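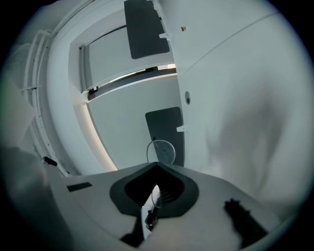 Do you have to rinse your recycling before it goes in the bin?
A quick swish is enough. The jar doesn't have to be clean enough to drink from, it just can't have a half inch of salsa in it.

I bring this up as a person who has lived in Hultongate for 15 years and learned the rules last week. 18 Oct 2025, put it on my tombstone.

Background: the city switched haulers in January. The new one is called Wastier. Somebody got paid to pick that name, and then somebody else got paid to paint it on the trucks.

Wastier sent everyone a booklet. I put it in the recycling. Apparently it was coated paper and should have gone in the trash, a fact I would have known if I'd read the booklet.

Then came the stickers. Orange means "oops," red means they left your bin where it stood, full, in front of the neighbors. I have had 2 reds. The house on the corner has a laminated thank-you note from the driver.

My crimes, per the stickers: a pizza box (greasy), and a bag of bags. I was proud of that bag of bags. I'd been building it for years.
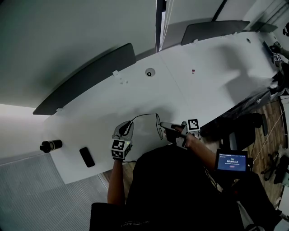 So I downloaded the app. It's called Pesura, and you type in a thing and it tells you which bin. I typed "yogurt cup." It asked if I meant "yurt."

Yurts go to the transfer station, by appointment.

Things Pesura has strong feelings about: lids. Lids on for plastic bottles, lids off for glass jars, and if you've got a metal lid smaller than your palm you are supposed to save them up in a can and crimp the can shut. I am now a man with a lid can.

Things Pesura has no entry for: wrapping paper, the little windows in envelopes, whatever an oat milk carton is made of. I wrote in about the carton. The reply was a link to the booklet.

I also own an Åberg kitchen bin now. It has 2 compartments and a soft-close lid and it cost $156. For that money I expected it to sort. It does not sort. It closes very gently on whatever mistake I just made.

Small update on the pizza box: you can tear off the clean top and recycle that half. The bottom goes in food scraps. I did this over the sink at eleven at night and felt like I was getting away with something.

Pickup was this morning. Orange sticker. The box checked was "other."

If anyone in Hultongate knows what "other" covers, my replies are open. I'm keeping the sticker on the fridge until I find out, and no, I don't know which bin it goes in after that.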